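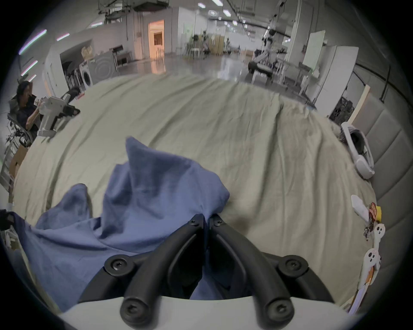
Which side of the gripper should face up when it is mounted, a reader of the last edition asked, as both sides look the same with the fingers closed. Either side will work on fabric. The handle has a small notch on one side of its base. Keep the notch on the same side on every unit at the station, or the recordings from two units will not line up.

Tritska Hand-Held Gripper
Set-up and Care Guide

Contents | Station set-up | Gripper care | Recording | Faults | Parts

Section 4. Setting up and looking after a gripper used on cloth

This section covers the hand-held gripper with the two-finger Sasix linkage. It applies to folding and sorting work. For rigid objects, see Section 5.

4.1 Before you start

You need the 3 mm hex key from the tool pouch, a dry lint-free cloth, a soft brush and the 100 mm gauge block. Set aside 20 minutes for a new unit and less for one that has been in use.

CAUTION: Disconnect the cable before you put a tool or a hand between the fingers. The trigger spring can close them with no power applied.

4.2 Preparing the surface

1. Cover the work surface with a plain sheet in a color that stands apart from the cloth you will handle. Blue on beige or pale green works well.
2. Pull the sheet out to the corners. Shallow wrinkles do no harm. Flatten any ridge tall enough to catch a fingertip.
3. Keep spare units, phones and small parts out of the area where the cloth will be moved.
4. Lay the first cloth down and check that you can reach every corner of it without leaning on the surface.

NOTE: Do not tape the sheet down. Tape lifts with the first hard pull and leaves glue on the finger pads.

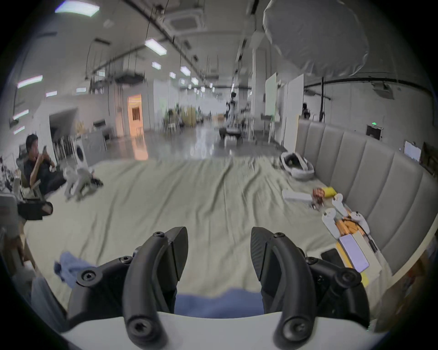 5. Open the fingers fully and hold them open for a slow count of five. Both should stop at the same distance from the center line.
6. Place the gauge block flat and bring the open gripper down over one end. If one finger touches first, go to 4.3.
7. Close the fingers slowly on a single layer of cloth and lift. Repeat with a folded edge, then with a seam.

If the cloth slips on the single layer only, clean the pads and try again before changing anything else.

4.3 Adjusting the fingers

1. Release the trigger and disconnect the cable.
2. Loosen the outer joint screw on the finger that touches first. A quarter turn is enough. Do not take the screw out.
3. Press both fingertips together by hand until the pads meet along their full length.
4. Hold them there and tighten the screw until it stops turning easily. Do not force it.
5. Work the trigger 20 times and check again with the gauge block.

CAUTION: The links are plastic. A screw tightened too far will make the joint stiff and can crack the link around the hole. Cracked links cannot be glued. Order the finger as a set.
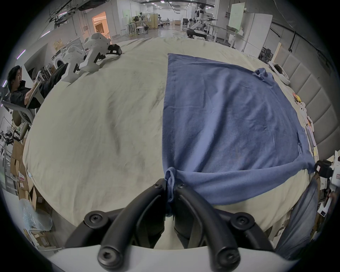

6. Repeat the adjustment on the other finger only if the first one did not cure the fault. Changing both at once makes it hard to find the center again.
7. Write the date and the unit number on the station card.

After an adjustment, run the position check in Section 3.6. Units from the first Lahtinen batch also need the zero point reset from the menu. Later units do this at power-up.

4.4 Routine care

After every session, brush lint out of the joints with the fingers open, then wipe the pads with the dry cloth.

After every 33 hours of use, check each joint screw by hand and look along the pads for a shiny strip. A shiny strip means the pad is worn.

After every 100 hours, replace both pads. Do not mix an old pad with a new one.

Do not use oil on the joints. It collects lint and marks the cloth. Alcohol wipes may be used on the pads if you let them dry for 60 seconds before gripping anything.

4.5 Storage

Store units with the fingers open and nothing resting on them. Coil the cable loosely next to the handle.
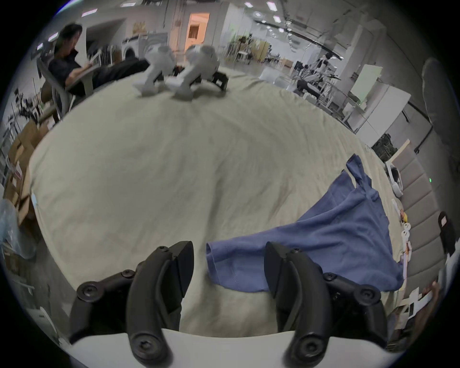 Can the pads be washed in place to save time, one station asked after the January update. They cannot. Water runs down the link into the lower joint and stays there. Take the pads off, wash them in warm water, and leave them overnight before refitting.

Related sections
Section 3.6 Position check
Section 5 Rigid objects and containers
Section 7 Fault codes and trigger problems
Sasix finger sets: part list
Station card (print version)

Ukgate Technical Publications | Contact the service desk | Back to top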